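Desktop Tower Interiors: Drive Bays, Cabling and Board Layout

Gallery page, compiled by Angus Lockyer for the Bramwell hardware refurbishing group

These pages cover the inside of a black desktop tower of the kind that offices retire in bulk. The Bramwell bench took in 300 such machines from Cloltel last year, in mixed condition, and most were brought back into use with a drive swap and a memory check. The notes are meant for people who already know how to open a case and want a reference for where the parts sit and what order to take them in.

General conditions for all work on this page: power cord out, power button held down for 10 seconds, case on its side, side panel off. No drive, cable or memory module is to be handled before the cord is out. Work from the drive end toward the board. Screws go in the lidded tray, sorted by thread.

1. Drive end

The drive cage is silver metal with punched holes and carries a blue plastic release latch. Power wiring for the drives arcs over from a multicolored bundle and the SATA data cable is bright blue. Leave the large bundle where it lies and trace each lead by hand before pulling any connector. Grip the connector body, never the wire.

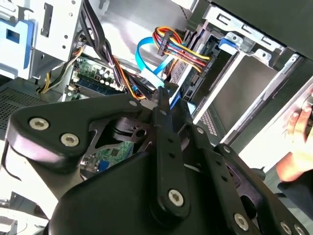

Does the data cable come off before the power cable?

Either order is fine with the machine unplugged. Bench practice is data first, as that connector is the smaller of the two and is easier to reach while the power lead is still holding its position. On reassembly the order is reversed.

Cable color carries no meaning on SATA leads. Blue, orange and red leads are electrically the same, and a replacement may be any color. Length does matter. A lead that has to be stretched to reach the drive will work loose in transport, and one that is far too long ends up lying against a fan. Brikov leads in the short size have been the bench standard since December.

2. Full interior, tower on its side

The power supply is a gray box with a white specification label. Read the label before ordering a replacement, and write the rating on the job card. The green board is next to it, with the processor socket at the center and two memory slots to the right of the socket. A graphics card is fitted near the bottom edge of the board. Drives come out in their blue caddies and should be stood upright in a holder while the case is worked on. A drive laid flat on a metal table tends to get things put on top of it.
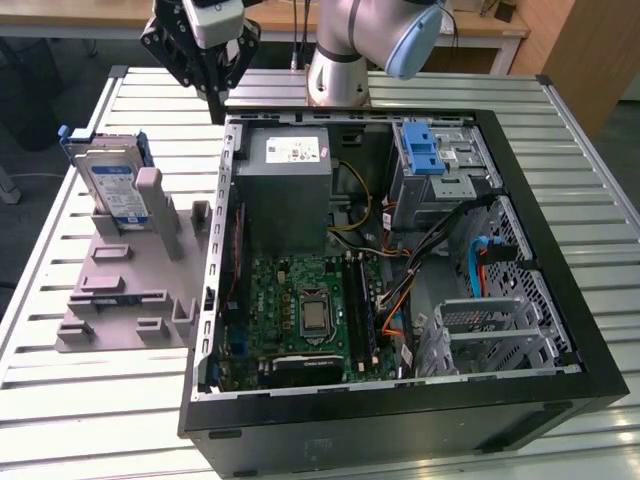
Tower open on the slatted table, hard disk upright in its blue caddy at left.

Dust removal is done at this stage, before any new part goes in. Short bursts of air, can held upright, fan blades held still with a finger. The perforated panels collect the most and are brushed from the outside. Time allowed per machine is 9 minutes. Machines that need longer go to the second shelf with a note.

3. Board, close view

The board is a Dell. The processor is held under a steel load plate with a retention lever bent around the socket. The coin-cell battery is to the right of the long white PCI slot. Check it with a meter on every machine; anything under the limit on the wall chart is replaced. Both memory slots have white latches at the ends. Open the latches fully before seating a module, line up the notch, and press evenly until the latches close by themselves. 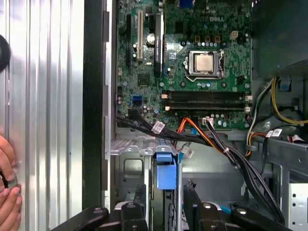
Teresa Pawłowska wrote in to say that the memory step should come after the battery check, as a battery change clears the stored settings and the memory then has to be detected a second time. She also asks for the job card to have a separate line for the battery voltage, which at present gets written in the margin.

The order has been changed on the printed sheet. The card will be revised when the current stock of 3,855 runs out.

Part numbers for caddies and latches are on the Lurkis list, kept by Mwangi Kimaro. Corrections to this page go to Angus Lockyer.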